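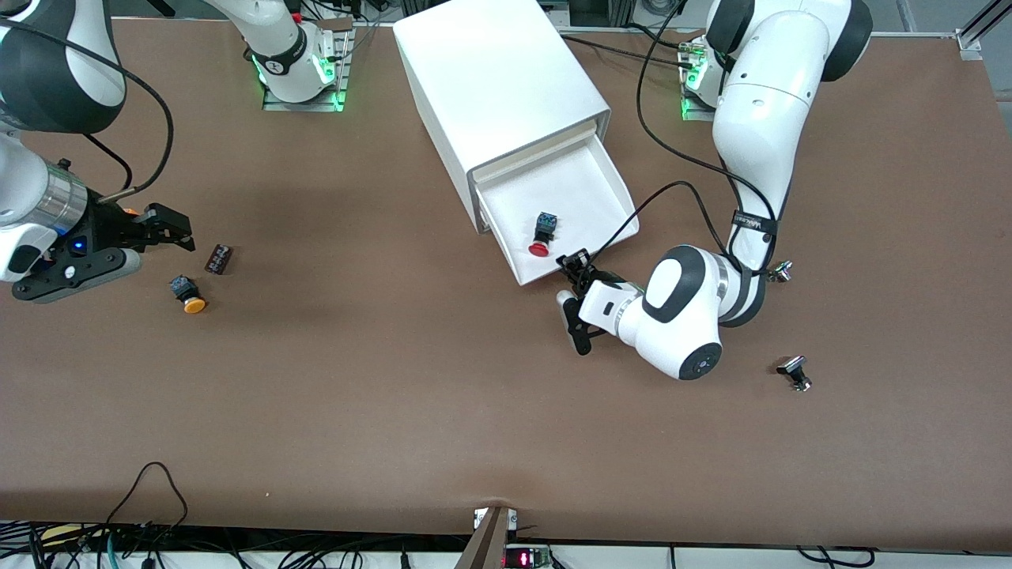
4.2 Does a shared naming scheme reduce duplicate stock?

The case for shared part names in small repair businesses rests on a claim that is repeated far more often than it is tested. Shops buy parts they already own, the claim goes, because the same part sits in the records under several names. Fix the names and the duplicate orders will go away. Grarnik, which sells the stock software used at both of our sites, makes this argument in its training material, and much of the trade writing we reviewed in Section 2 takes it over without comment. We think the first half is plausible. We found little support for the second.

Our records come from two shops, Sầm and Mostarard, and hold 3,233 line entries after blank and test rows were removed. Both shops moved to the Brinora naming list in August, and neither kept a separate log of why an order was placed. That gap matters. A second order for a part already on the shelf may be a mistake, but it may also be a sensible purchase ahead of a price rise, or a way to reach the minimum for free shipping. Earlier work tends to label all such orders as duplicates and then credits any drop to the new names. We could not do so in good faith, and we suspect that some of the larger savings reported elsewhere would shrink if the same care were taken.

The timing of the switch raises a second problem. At Mostarard the new list arrived along with a full shelf count, and at Sầm it arrived with a change in who was allowed to place orders. Either of these could cut duplicate buying without a single part being renamed. The usual reply is that the count and the list are parts of one package. That may be fair as sales advice, but it is no help to a shop deciding which piece of the package to pay for.

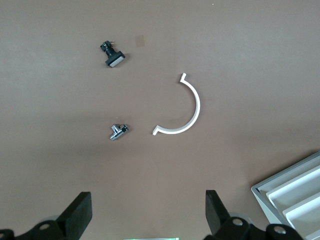 A naming list also assumes that people will agree on what they are naming, and here the evidence was weaker than we had expected. The Brinora list asks for a head noun, then a type, then a color. For screws and washers this gave few disputes. For switches it gave many. The push-button switch in Figure 2 shows why: it has a pale gray-white face inside a black bezel, and behind that a narrower black stem leading to a small microswitch body with metal terminal tabs. A clerk who goes by the face may enter it as a white button. A clerk who goes by the rest of it may enter a black switch, and one who has the wiring in mind may enter a microswitch. All of these are allowed under the list as written. The guide has six rules for settling such cases, but two of them conflict when a part has more than one color, and the guide does not say which comes first.

Staff did not seem troubled by this. In our talks with them, several said that they found parts by memory of where they were kept and looked at the name only when asked to by the software. If that is typical, the name on the record may have little to do with whether a part is found before a new one is ordered. We would not push this too far. People are poor judges of their own habits, and a shop that relies on memory is likely to suffer when an experienced worker leaves. Still, it sits badly with a theory in which the name does all the work.

It could be objected that our sites were too small to show the gains. We accept that two shops cannot settle the matter. But small shops are the ones to which these lists are being sold, and an effect that appears only in large warehouses is a poor reason for them to buy. A fairer test would change the names at one time and the ordering rules at another, with the reason for each order written down when it is placed. Until such records exist, we treat the reported savings as an upper limit, and in the cost estimates of Section 5 we set the effect of naming alone to zero.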